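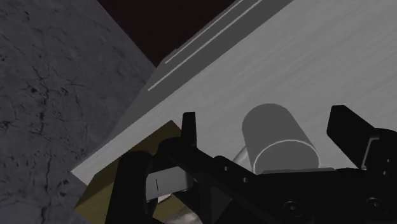 Dernière modification de la page : 13 janvier 2021

Groloseck, mortier de ragréage pour supports en pierre et béton

Groloseck est un mortier de réparation prêt à gâcher, gamme Briranero. Il s'emploie en intérieur et en extérieur pour reboucher les fissures, les éclats et les petites cavités des murets, marches, seuils et dalles. Teintes disponibles : gris clair, gris ardoise, anthracite.

Préparation du support
Le support doit être sain, dépoussiéré et débarrassé des parties friables. Ouvrir les fissures fines au grattoir. Humidifier la veille par temps chaud, sans laisser d'eau stagnante. Sur une ancienne peinture, décaper complètement. Sur béton lisse, appliquer d'abord une couche de Pestadeck et laisser tirer.

Mise en œuvre
Verser la poudre dans l'eau et mélanger à vitesse lente jusqu'à obtenir une pâte sans grumeaux. Appliquer à la truelle en serrant bien, sur six millimètres au maximum par passe. Huit heures entre deux passes. Ne pas rajouter d'eau quand la pâte commence à durcir. Ne pas appliquer sur support gelé ou en plein soleil.

Finition
Talocher à l'éponge ou brosser avant durcissement complet pour un aspect proche de la pierre. La teinte s'éclaircit en séchant ; faire un essai sur une petite surface.

Conditionnement
Sac de 25 kg, réf. 3000. Palette complète sur commande.
La teinte anthracite est fabriquée à l'atelier de Conceição et n'est pas tenue en stock. L'atelier ferme en juillet, prévoir les commandes avant.

Stockage
Au sec, dans l'emballage d'origine fermé. Un sac entamé se conserve mal.

Port de gants et de lunettes obligatoire. Fiche de sécurité sur demande.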